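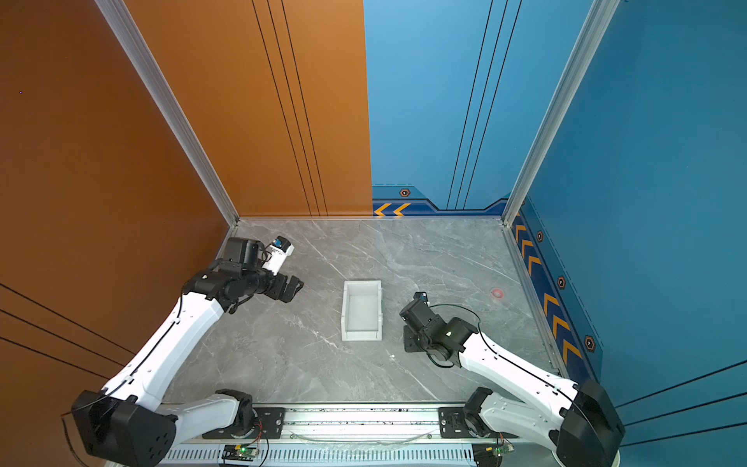 Dustlow is a collection of 396 home recipes, cleaned up and put into one simple layout so you can search them, scale them or just cook from them! Most are weeknight dinners and soups, with 71 desserts (my favorite folder, no contest). Each recipe has a color tag for its season – blue for winter, green for spring, yellow for summer, and for fall an orange much like the left wall and the panel next to it. The tags are plain words in the file, so you can change them to whatever you like.

What's in a recipe file
title, servings, season, ingredients, steps, notes

Amounts are in cups and spoons first, then grams.

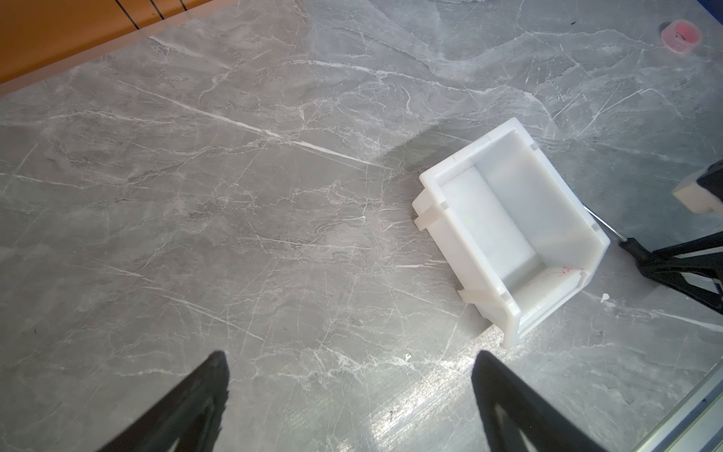 Grams were added by Jaruwan Jaidee, who weighed flour three ways before we settled on spoon and level. Thirty-two recipes still have cups only, mostly the curries.

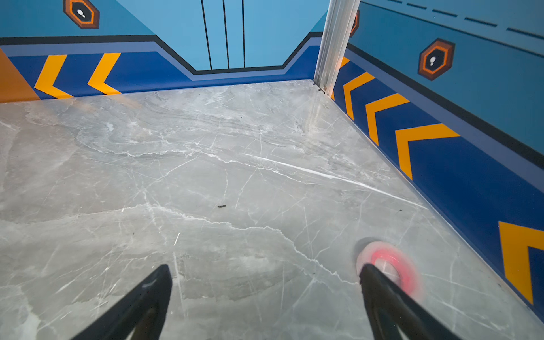 Pie and cookie doughs got the most rewriting in version 3, and they're so much better for it! Anong Saithong tested every crust on a cold stone counter. Think of a gray surface with white veins like this floor's and you have the look of it. If yours is wood, chill the dough ten extra minutes. 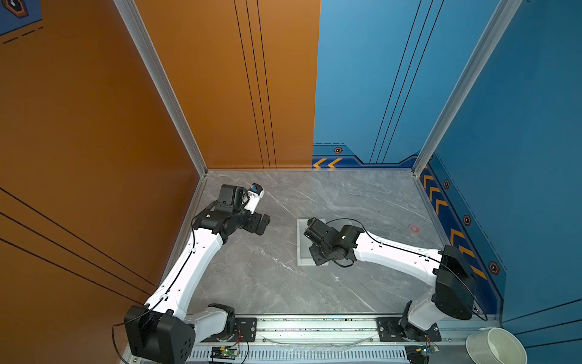

Two white-and-black arms between orange and blue walls.

Known gaps
Oven times are for a regular oven, no fan. Begoña Cifuentes is working on the fan times and hopes to have them in by March.

Last updated: 15 December 2022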